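# The Hard Part of Folding a Towel

Two hands, one small square of cloth, and a surprising amount of code
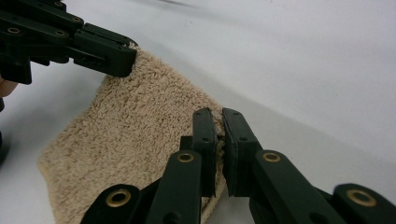
*A beige terry towel held at two points by a pair of hand-held grippers at the Pranmont workshop.*

Ask the people who write software for robot hands what they would most like to solve, and a lot of them will say laundry. They don't say it as a joke. A metal bracket has one shape. A towel has as many shapes as there are ways to drop it, and a program that has to pick one up needs an opinion about all of them.

At Pranmont, a small outfit that builds control software for two-armed robots, the team has spent most of the year on towels, and I went to see them in May expecting to be politely bored. I stayed until dark!

The project is called Dollora, and it has two halves. The first half looks. It takes in camera images and tries to work out where the cloth is, where its edges run, and which of those edges belong to the top layer. The second half moves. It picks two points to grab and plans a path for both hands that keeps the fabric between them from sagging or being yanked out of a grip.

The looking half is where the old version kept failing. Earlier code tried to find corners, which sounds sensible until you watch it work on terry cloth. The loops are fuzzy, the edges curl, and a fold in the middle can look a lot more like a corner than the real corner does. The program would grab a crease with total confidence and lift the whole thing up like a wet sock.

So the team threw out the corner finder. Dollora now scores every patch of visible cloth by how useful it would be to hold, given where the other hand already is. A clean corner still scores high, but so does a stretch of edge with some slack behind it. I love this idea. It's how I fold towels myself, now that I think about it: grab something decent, grab something else, sort it out in the air.

The scores are learned from people. Someone works a pair of hand-held grippers with a camera along for the ride, and the software records what the camera saw and how the jaws moved. The training set currently stands at 3,000 of these short recordings. Each one gets cut into a few key moments (first grip, second grip, lift, release), and the cutting is done by a tool called Macaraeg, which may be my favorite thing in the building.

Macaraeg began as a weekend script for trimming video. It now lines up the picture with the jaw positions, flags recordings where the two drift apart, and draws a little colored strip for each one, so that a bad recording stands out on a page of good ones the way a typo does. Before it existed, a person had to watch every clip from start to finish. Timing errors slipped through all the same, and the planner learned to close its fingers just before reaching the cloth. It would pinch air, pull back, and carry on as if it had a towel.

Then there is the control loop, which runs at 200 updates a second and has one job I found fascinating. With two hands on the same piece of fabric, every motion of one is felt by the other. Hold them too close together and the cloth droops where the camera can't read it. Pull too far apart and a pinch slips. The controller steers for a narrow band between the two, a light tension, and it lets the hands trade the lead. Whichever one has the weaker grip gets to follow.

Getting that trade right took several rewrites. One version had the hands being so considerate of each other that neither would go first, and the arms hung there trembling over the table. The fix was a small bias in favor of the hand that closed last. It is one line of code with a very long comment over it.

Not everything works yet. Dark towels on dark tables still confuse the vision side, and two towels stacked together are often treated as one thick one. The planner can look up to 2 seconds ahead, plenty for a lift but thin for a full fold, so a long job gets stitched together from short plans and you can see the seams when the arms pause to think.

The next piece, Zultetti, is meant to help with that. It's a simulator for cloth that cares less about every thread and more about where the edges will end up, which makes it fast enough to try out several futures while the arms are still moving. It was running on a laptop the afternoon I visited, flopping a gray rectangle over itself again and again. Every so often the rectangle came out square, and somebody at the next desk would clap.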